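To: two-arm-software list
From: Annick Pons
Subject: Re: [two-arm-software] Garment segmentation and the gripper shadow, proposed change to the planner

Dear all,

I am replying to Oana Iordache's message of Saturday, the relevant part of which is quoted below. The Basby group has now read it in full, and I have been asked to set out our position before the change is merged into the Horkham branch.

> Oana Iordache wrote:
>
> The present version of Stoner treats the cloth mask as fixed once
> both arms have come down over the table. In our review of the
> stored episodes we found that the mask shrinks as soon as an arm
> throws its shadow across a pale green garment. The planner then
> takes the edge of the shadow for the edge of the cloth and moves
> its grasp point inwards. We reviewed 3,794 episodes and would ask
> that the planner refuse any grasp point which has moved by more
> than 40 pixels between two consecutive masks.

We agree with the finding. We have run the same check on our own recordings of the shirt task, using the overhead view alone, and the fault appears there as well.
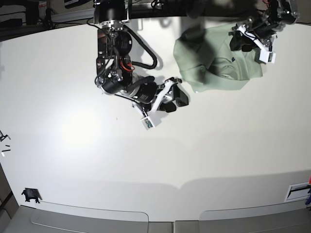

The question for the list is where the correction should be made. A limit in the planner would stop the worst grasps, but it would leave the mask wrong for every other module that reads it. Quaye, for instance, uses the same mask to decide whether a garment is flat enough for the first fold. If the mask has lost a corner to shadow, Quaye will report a straight edge where there is none, and the planner limit will have no effect on that report.

We therefore propose that the correction be made in the perception node, and that the planner limit be kept as a second safeguard. The node already receives the joint positions of both arms. From these it can work out where each arm is likely to darken the table, and mark that region as uncertain. Pixels in an uncertain region would keep their last confident label until the arm has moved away.

There is one difficulty. The wrist views do not share the geometry of the overhead view, and the shadow of the fingers falls very close to the point of contact. In those views the uncertain region may cover most of the cloth that matters.

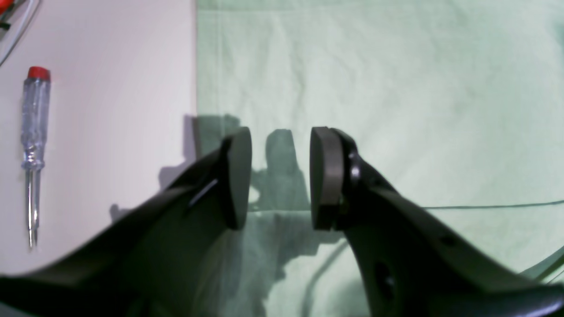
Iordache has since added that the wrist views should be left out of the first release altogether. In her opinion a label held over from an earlier moment is acceptable from above, where the camera does not move, but would be misleading from a camera that travels with the gripper. She would prefer the wrist mask to be published with a low confidence value and ignored by Stoner until a separate method has been agreed.

We accept this. The steps we ask maintainers to follow are set out under the headings below.

Changes to the perception node

The node will publish a third label, "uncertain", beside "cloth" and "table". Modules that cannot read the third label will receive the old two-label mask on the old topic for 3 further releases. The shadow region is to be computed from the joint positions with the same time stamp as the image. Where no matching joint message is found, the frame is to be dropped and the drop recorded in the log.

Maintainers should also check that the light position in the configuration file matches their own table. A wrong value will place the uncertain region on the wrong side of the arm, and the node has no means of detecting this. 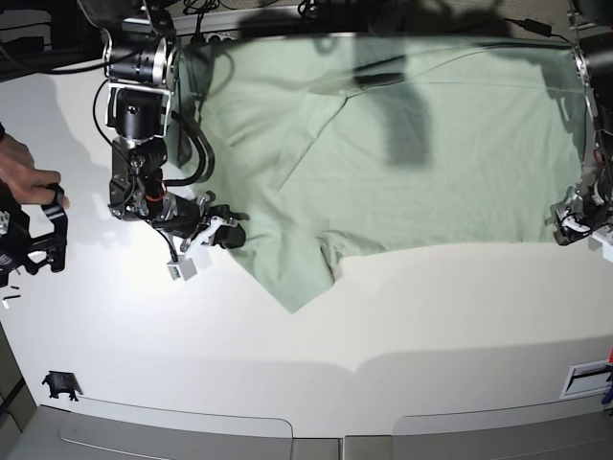

Changes to the planner

Stoner will reject a grasp point that lies inside an uncertain region, unless the same point was labelled as cloth before the arm came down. It will also apply the 40 pixel limit requested in the quoted message. When a point is rejected, the arm should raise itself, wait for a fresh mask and plan again. After 7 rejections in a single episode the planner must stop and return control to the operator.

Episodes stopped in this way are to be kept and given their own status code. They should not be counted as failures of the fold policy, and we would ask groups to recompute any summary tables that mix the two.

For the regression tests we suggest starting with frames in which both grippers are over the cloth and part of the garment is darkened.
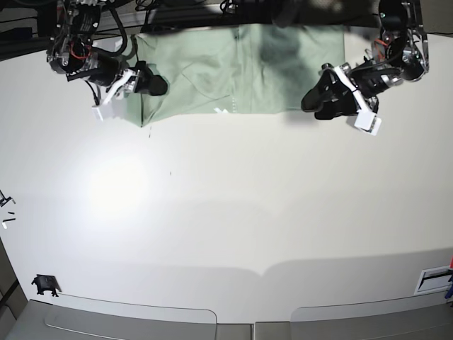
Fig. 4. Both arms over the green cloth, with a shadowed patch at its upper right.

Objections should be sent to this list and not to individual maintainers. If none has been received by the end of September, the perception change will be merged first and the planner change once the tests have passed on the Horkham branch.

Yours sincerely,

Annick Pons
for the Basby group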